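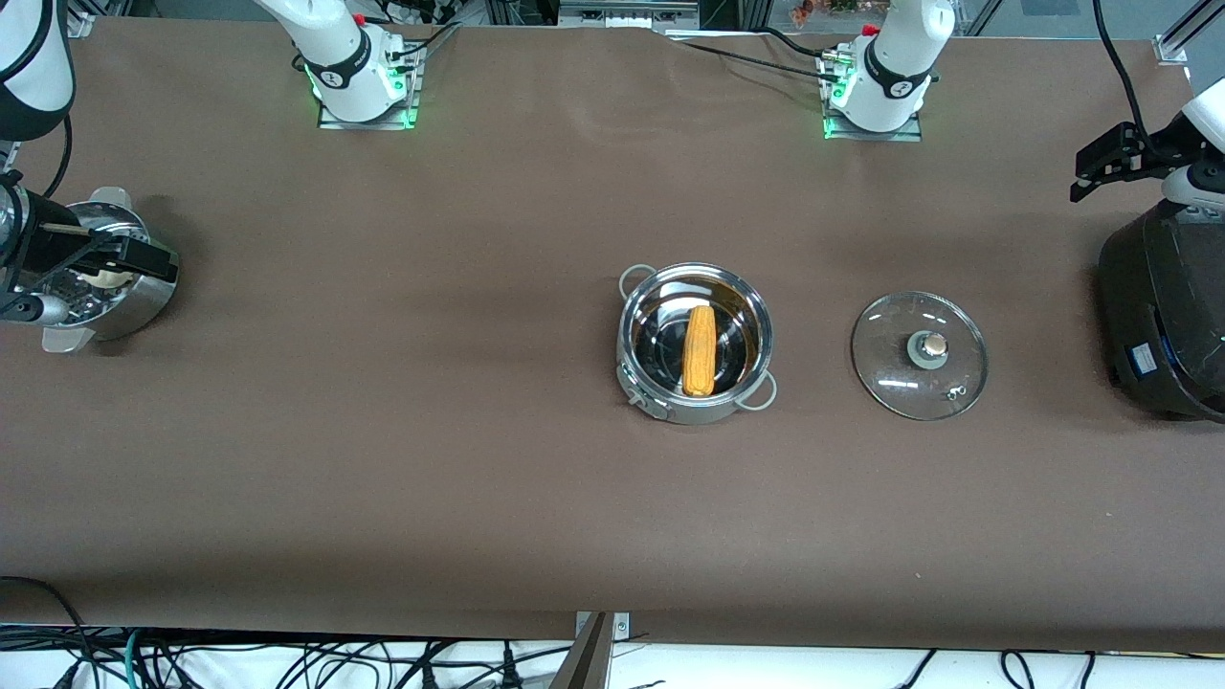 Chapter 5
Can It Do the Washing-Up Yet?

I get asked this one at parties, usually by someone holding a tea towel. Is there a robot that can do my kitchen? My answer for years has been "a bit of it, slowly, if you tidy up first", and I was hoping to have something better for this edition. I don't, quite, but the "bit of it" has grown, and this chapter is about how much.

Let's start with corn on the cob, which is my favourite teaching problem. You want one cob out of a pot and onto a plate. You'd do it while talking to somebody. Now write down what you need to know: where the pot ends and its reflection begins (polished steel is a horror for cameras), which way the cob is lying, how hard you can squeeze before the kernels split, and how to get your fingers past the rim without dragging the whole pot along with them. Students in my Taldale evening class filled 13 lines with this in February and still forgot the lid!

Lids deserve a section to themselves and they get one (5.2). A glass lid is mostly not there as far as a depth camera is concerned. The knob shows up nicely, the rim shows up in patches, and the rest comes back as table.

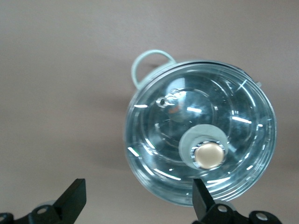

Clear plastic is just as bad, and sometimes worse, as every curve throws its own little highlight and the highlights move when you do. A person sorts this out by knowing what a container is. You've handled thousands of them, so you fill in the missing wall without thinking. A machine has to get that knowledge from somewhere, and where it gets it from is the real subject of sections 5.3 and 5.4.

This website uses cookies to improve your reading experience. Accept all | Manage settings

On the shop floor things look rosier. The packing line at Wendberg, which we'll visit later in the chapter, shifts around 700 trays an hour and hardly ever drops one. But the trays are all alike, they arrive facing the same way, and the lighting is the same at midnight as at noon. Put a jumble of saucepans on that belt and the line stops. I've watched it happen, and the shift leader was not pleased with me.

So when you read that a robot "can cook", get into the habit of asking what was on the table beforehand and who put it there. The Dustance trials, our main case study, are good on this point, and the write-up lists every item used and where it was placed. The Krajčí trials are much vaguer, but they have far more attempts in them, and I'll be asking you to compare the two.

Before you go on, try this at home. Take a pan with a lid, shut one eye, put on a pair of oven gloves and move the lid to the other side of the worktop using 2 fingers. Do it a few times and write down each thing that went wrong, including the silly ones. Keep the list handy, as we'll be using it in section 5.1.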